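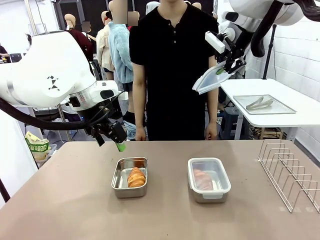
I used to keep croissants in the paper bag they came in, which tells you what kind of household I was running. By Sunday morning they had the texture of a throw pillow. These days I'm a box person, and I have opinions about boxes! The one I like best is a clear rectangular container with a lid that comes all the way off, so you can set a croissant down in it without scraping half the flakes onto the rim. A little steel tray sits next to it for whichever one is getting eaten first, and there's a wire dish rack at the end of the table because boxes need somewhere to drain (and mine get washed a lot).

My conversion happened in Plunthorpe, where I rented a place over a bakery for one very buttery June. The bakery was called Tangen, and it sold out of the plain ones before I had my shoes on most days, so I got into the habit of buying too many whenever I made it down in time. Eleven in one go was my record. You can't eat 11 croissants. I mean, you can eat 5, and then you have a problem and you need a system.

So I started buying things. I bought a bread box with a bamboo front that stuck. I bought a set of Zukix containers in a size that turned out to be perfect for one sandwich and useless for anything curved. And then I bought two plain steel trays from a restaurant supply place, mostly out of irritation, and those are the ones I still reach for every single morning.

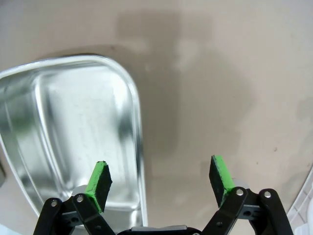
Why I fell for the plain steel tray

There's not much to it, and I love that. Rounded corners, a rolled rim, a flat bottom. A rolled rim is kind to your fingers when you're picking the thing up half asleep, and the rounded corners mean a sponge gets everywhere in one swipe, no toothpick required. Butter wipes right off. I line mine with parchment if I'm reheating (four minutes in a moderate oven, then leave them alone for a bit, please) and skip it if I'm only carrying breakfast to the table.

I did try a fancier one, a Zulari with handles and a fitted cover, and my sister has it now. She keeps mail in it.

The table is another story. Mine is pale, I chose it, and I wipe it constantly. Butter leaves a shine, and coffee finds the one spot you missed and moves in for good.
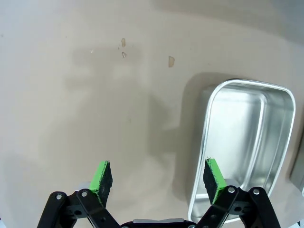

Should a croissant be completely cool before it goes into a closed container?
Wait until it feels cool all the way through, including the underside. Any warmth left inside turns to steam under the lid, and the crust goes soft within the hour.
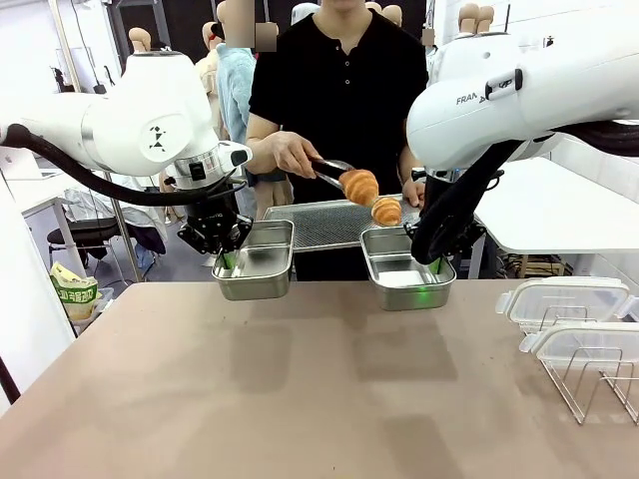

By Tassanee Ratanaporn
April 26, 2022

Tongs, by the way. I resisted them for years because they seemed fussy for something you're going to eat with your hands. But a croissant held in metal tongs over a steel tray is a croissant with its shell still on, provided you go easy on the squeeze. Pick it up across the fat middle, never by the tips, and bring the tray to it so it doesn't have far to travel.

The other thing I'd add is a mesh rack. Set them on it with a little space between and air gets at the bottoms, where sogginess always starts. If you haven't got one, borrow the rack from your toaster oven and be sure to put it back.

For the boxes, go with clear ones and lids that clip. I want to see what's in there without opening it, and I stack two in the dish rack when the counter gets crowded. One croissant to a box if they're big. Overnight on the counter is fine for plain ones, anything with cream goes in the fridge, and if you know you won't get to them by tomorrow, freeze them tonight and warm them from frozen. They come out flaky enough that I had to sweep under the table this morning, twice.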